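Folding and Storage in Shared Bedrooms: Project Report
Group: Anju Rastogi, Bereket Demissie, Jagadeesh Rai
Advisor: Nisha Khurana

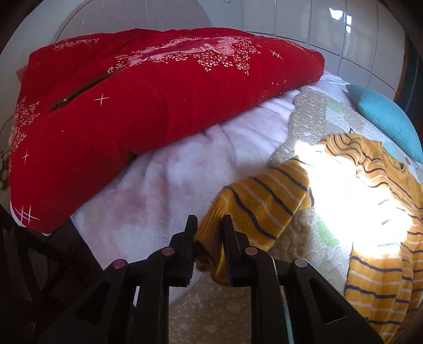 Our question was pretty simple. Does the order you fold things in change how long it takes to clear a bed? Quilt first or clothes first. We picked the Tarholm rooms, small, one closet each, so bedding and sweaters end up in the same pile most mornings.

Method. Same bed, same clothes, 5 rounds per person. Knits done flat: sleeves in, then bottom up to the collar. Quilt in thirds, then rolled. Timer stopped when the matress was clear. Bereket timed, Anju wrote things down.

Results. Quilt first was faster for everyone except Jagadeesh, who kept putting it back on the bed. Knits were the slow part. Sleeves mostly, they slide out when you turn the body over. Striped ones were easier to line up than plain, you just match the stripes at the side seams. Didn't expect that, didnt test it properly either.

Storage. Rolled quilt fits the top shelf, folded one doesn't unless you push. Sweaters stacked fine up to the shelf above, then leaned.

Problems: round two for Anju has no time (timer not started). Left out of the averages. Morning rounds only, before 9, so no idea about evenings.

Next: try with pillowcases and a fitted sheet. Table of times is in the appendix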